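Section 4. Running the Kitchen Demo on Open Day

I wrote this section after our second open day at Katene, mostly from the notes on the back of my hand. It covers the kitchen counter demo only. If you're looking after the gearbox table or the Fastero sorting belt, you want sections 5 and 6. I'm assuming you have done the half-hour arm training already and that you know where the stop button is. If you haven't, go do that first, please. I'll wait.

4.1 Before the doors open

Give yourself 30 minutes. You can do it in less, and I have, but then you're crawling under the counter looking for the network cable while the first family is standing over you.

1. Turn on the wall switch behind the counter, then the arm controller. The controller takes a while to wake up and makes two beeps when it's happy.

2. Wait for the ring light on the elbow to go to a steady blue. Blinking blue means it's still checking its joints. Red means it's upset, see 4.5.

3. Log in to the laptop with the demo account. The door code for the laptop cabinet is 2141. (Yes, I know it's printed in a manual. The manual lives in the same locked room.)

4. Open Warnen, which is the program we use to start and stop the routines. Pick "Kitchen, open day" from the list. Don't pick "Kitchen, full speed". They sit right next to each other and I have asked for one of them to be renamed.

5. Check that the speed box says 30 percent. Visitors find it plenty fast, believe me, and at 30 you have time to talk over it.

6. Run the empty routine once, with the gripper closed. The arm should go out over the counter, stop, come back and park. Listen to it. After a few of these you'll know what it's supposed to sound like, and any clicking is worth a call to Vasilis Georgiev before you go on.

Note: The arm remembers its last position from the day before, but it does not remember if somebody has moved the counter. If the floor marks and the counter legs don't line up, shove the counter back. Do not try to fix it in the software.

4.2 Setting the counter

We keep the counter looking like a real kitchen, and I'm a bit stubborn about this. The first time we did the demo we had two foam blocks on a bare table, and people walked by it on their way to the coffee. Now they stop! They see a toaster and a mug and they start asking if it can make breakfast. (It can't. More on that later.)

1. Wipe the countertop and let it dry.

2. Put the cutting board down in the middle of the counter. It needs to be inside the arm's comfortable reach, so use the tape marks under the front lip of the counter to get the left and right position.

3. Put out the plate of food items on its tray, on the right.

4. Put the appliances along the left side. They're set dressing only and stay unplugged all day.

5. Fill in the back of the counter with jars and canisters. Be as creative as you like, as long as they stay back by the tile.

6. Take the layout snapshot in Warnen and compare it with the saved one. Small differences are fine. If something tall has crept toward the middle, move it.

Caution: Our demo knife is part of the setup and it gets treated like any other knife. It's handed over and put away by staff only, and it goes on the counter last, after the visitors are behind the line. If you're alone at the station, leave it in the drawer and run the food routine by itself.
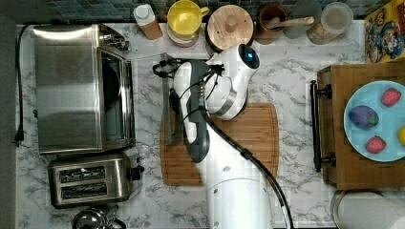 The reach check is the step people skip, and it's the one I care about most. You do it with the arm over the counter, paused, and you look at it from directly overhead if you can, because from the side everything seems to have more room than it does. Start at the base and follow the arm up to the elbow and back down to the gripper. Then look at where the fingers are compared with the cutting board and the knife. I like the knife lying on the left part of the board, up and down, so the gripper comes in above it without the forearm passing over the plate of strawberries. Follow the black cable too, all the way from the wrist back along the arm. It should hang in an easy loop and it shouldn't be able to catch on the tray handles anywhere along the path. When you're satisfied, press Continue in Warnen and keep your hand by the stop button for the first full run.

Note: The toaster oven door should be closed before you start a run. An open door takes up more counter than you think, and it's glass.

4.3 Running the demo

A full run is short, which is good, because you can do it again for the people who came in halfway.

1. Get everyone behind the yellow line. Kids go in front, and crouching down to talk to them works much better than calling over their heads.

2. Say what's going to happen before it happens. I usually go with "it's going to reach out over the board, stop to take a look, and then pick something up." Nothing fancier.

3. Press Start. Stay on the controller side of the counter the whole time.

4. When the arm pauses over the board, you can talk for as long as you want. It will sit there until you press Continue. This is the best moment for questions.

5. Let it finish and park. Wait for the park message on the laptop before you reach over the counter for anything, even if the arm looks completely still.

6. Put the items back and do the snapshot check again. Every run, not every other run.

Caution: Never hand something to the gripper, and don't let a visitor do it. It closes on whatever is between the fingers. We had a very polite grandfather lean in with a cookie last December and I aged several years.

If you want to let a visitor press Start, that's allowed and they love it. You hold the laptop, they press the key, and your other hand stays on the stop button.

4.4 Questions you will get

Can it cook? No. It can pick things up and put them down in places we've taught it, and it's getting pretty good at that. I tell people so straight out and they're usually more interested afterward.

Does it see? It uses the Filico vision package to find the items on the counter. Move an item a little and it should still find it. If a visitor wants to try, let them choose the new spot and you place the item yourself, with the arm parked.

How much did it cost? Send them to the front desk. I don't know, and every time I guess somebody writes it down.

Will it take my job? You'll hear this one from adults more than kids, and it deserves a real answer. I talk about what I do all day at this station — setting up, checking, fixing, explaining — and then I ask what they do. Those have been some of my favorite talks of the whole event.

How many people come to see it? We had around 900 through the door last time, over the full day. My voice was gone by three in the afternoon, so bring water and keep it off the counter.

4.5 When it stops

It will stop at some point. Don't panic, and don't apologize too much either. People like seeing how a machine gets going again.

1. Look at the laptop before you look at the arm. Warnen will tell you which kind of stop it is.

2. If it says "item not found", park the arm, straighten the item on the board or plate, and start over.

3. If it says "path blocked", something has moved. Park the arm and go through the reach check in 4.2 again.

4. If the ring is red, press the stop button, keep visitors behind the line and call Vasilis. Do not restart the controller yourself. It clears the message he needs to read.

5. If the laptop freezes and the arm is still moving, press the stop button. The laptop can be dealt with after.

Note: After two red stops in one day we close the station and put up the sign. The sign is in the drawer with the spare fuses.

4.6 Packing up

Park the arm first, then take the knife away, then everything else. Wash the plate and wipe down the board. Close the Warnen session before you shut the laptop lid, or it will hang on the next login. Controller off, wall switch off, laptop in the cabinet. Write down any stops in the blue notebook, with the time, even the dull ones.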